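## Maundy Thursday foot-washing in medieval and Tudor England: who took part, and what was given?

Posted by **Olevent**

I am preparing programme notes for a parish heritage display and would be grateful for guidance on the Maundy Thursday ceremony as it was kept in England before the Reformation and in the century after it. The secondary sources available to me disagree on three matters: whether the sovereign washed the feet personally, how the number of recipients was fixed, and at what point the washing ceased. I am also uncertain whether the towel and apron were given away or retained by the household. 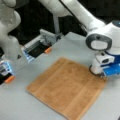
I have consulted the general histories in our local library, but most of them pass from the Last Supper to the modern distribution of coins in a single paragraph. The notes are limited to four pages and go to the printer in October. References to printed editions would be preferred, as I do not have access to manuscript collections.

---

**Takeshi Miyazaki**

The name is generally derived from *mandatum*, the opening word of the antiphon sung at the ceremony ("Mandatum novum do vobis", John 13:34). Monastic houses observed the rite in two forms, one for the brethren and one for the poor, and the royal practice developed beside it.

King John is recorded as making gifts to the poor on Maundy Thursday in the early thirteenth century. The practice of matching the number of recipients to the sovereign's age became established later, and is usually associated with Henry IV. Your sources may disagree on this point through treating the two developments as one.
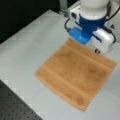 On the question of personal participation, both Mary I and Elizabeth I are described as washing the feet of poor women themselves. In Elizabeth's case the feet had already been washed by members of her household before she knelt – a detail that is often omitted. Recipients were given cloth, shoes, fish, bread and wine, and a purse of money. The towels and aprons used at the ceremony were also distributed in some years. Mary gave her own gown to the woman judged the most deserving, whereas Elizabeth came to offer a sum of money in place of hers.

The washing lapsed in the eighteenth century, and James II is commonly named as the last monarch to have performed it in person. I would advise wording this cautiously, as the evidence for his immediate successors is less complete.
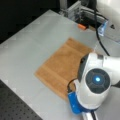

*Terry towelling, tan, with faint bands.*

---

**Trirkora**

I agree with the above. Officials at the modern Royal Maundy service still wear linen towels as a reminder of the washing, and nosegays are still carried. You may wish to mention this at the end of your notes.

---

**Dastard**

It was always on the Thursday before Easter Sunday. I believe they gave out coins as well, but I do not have a reference for this.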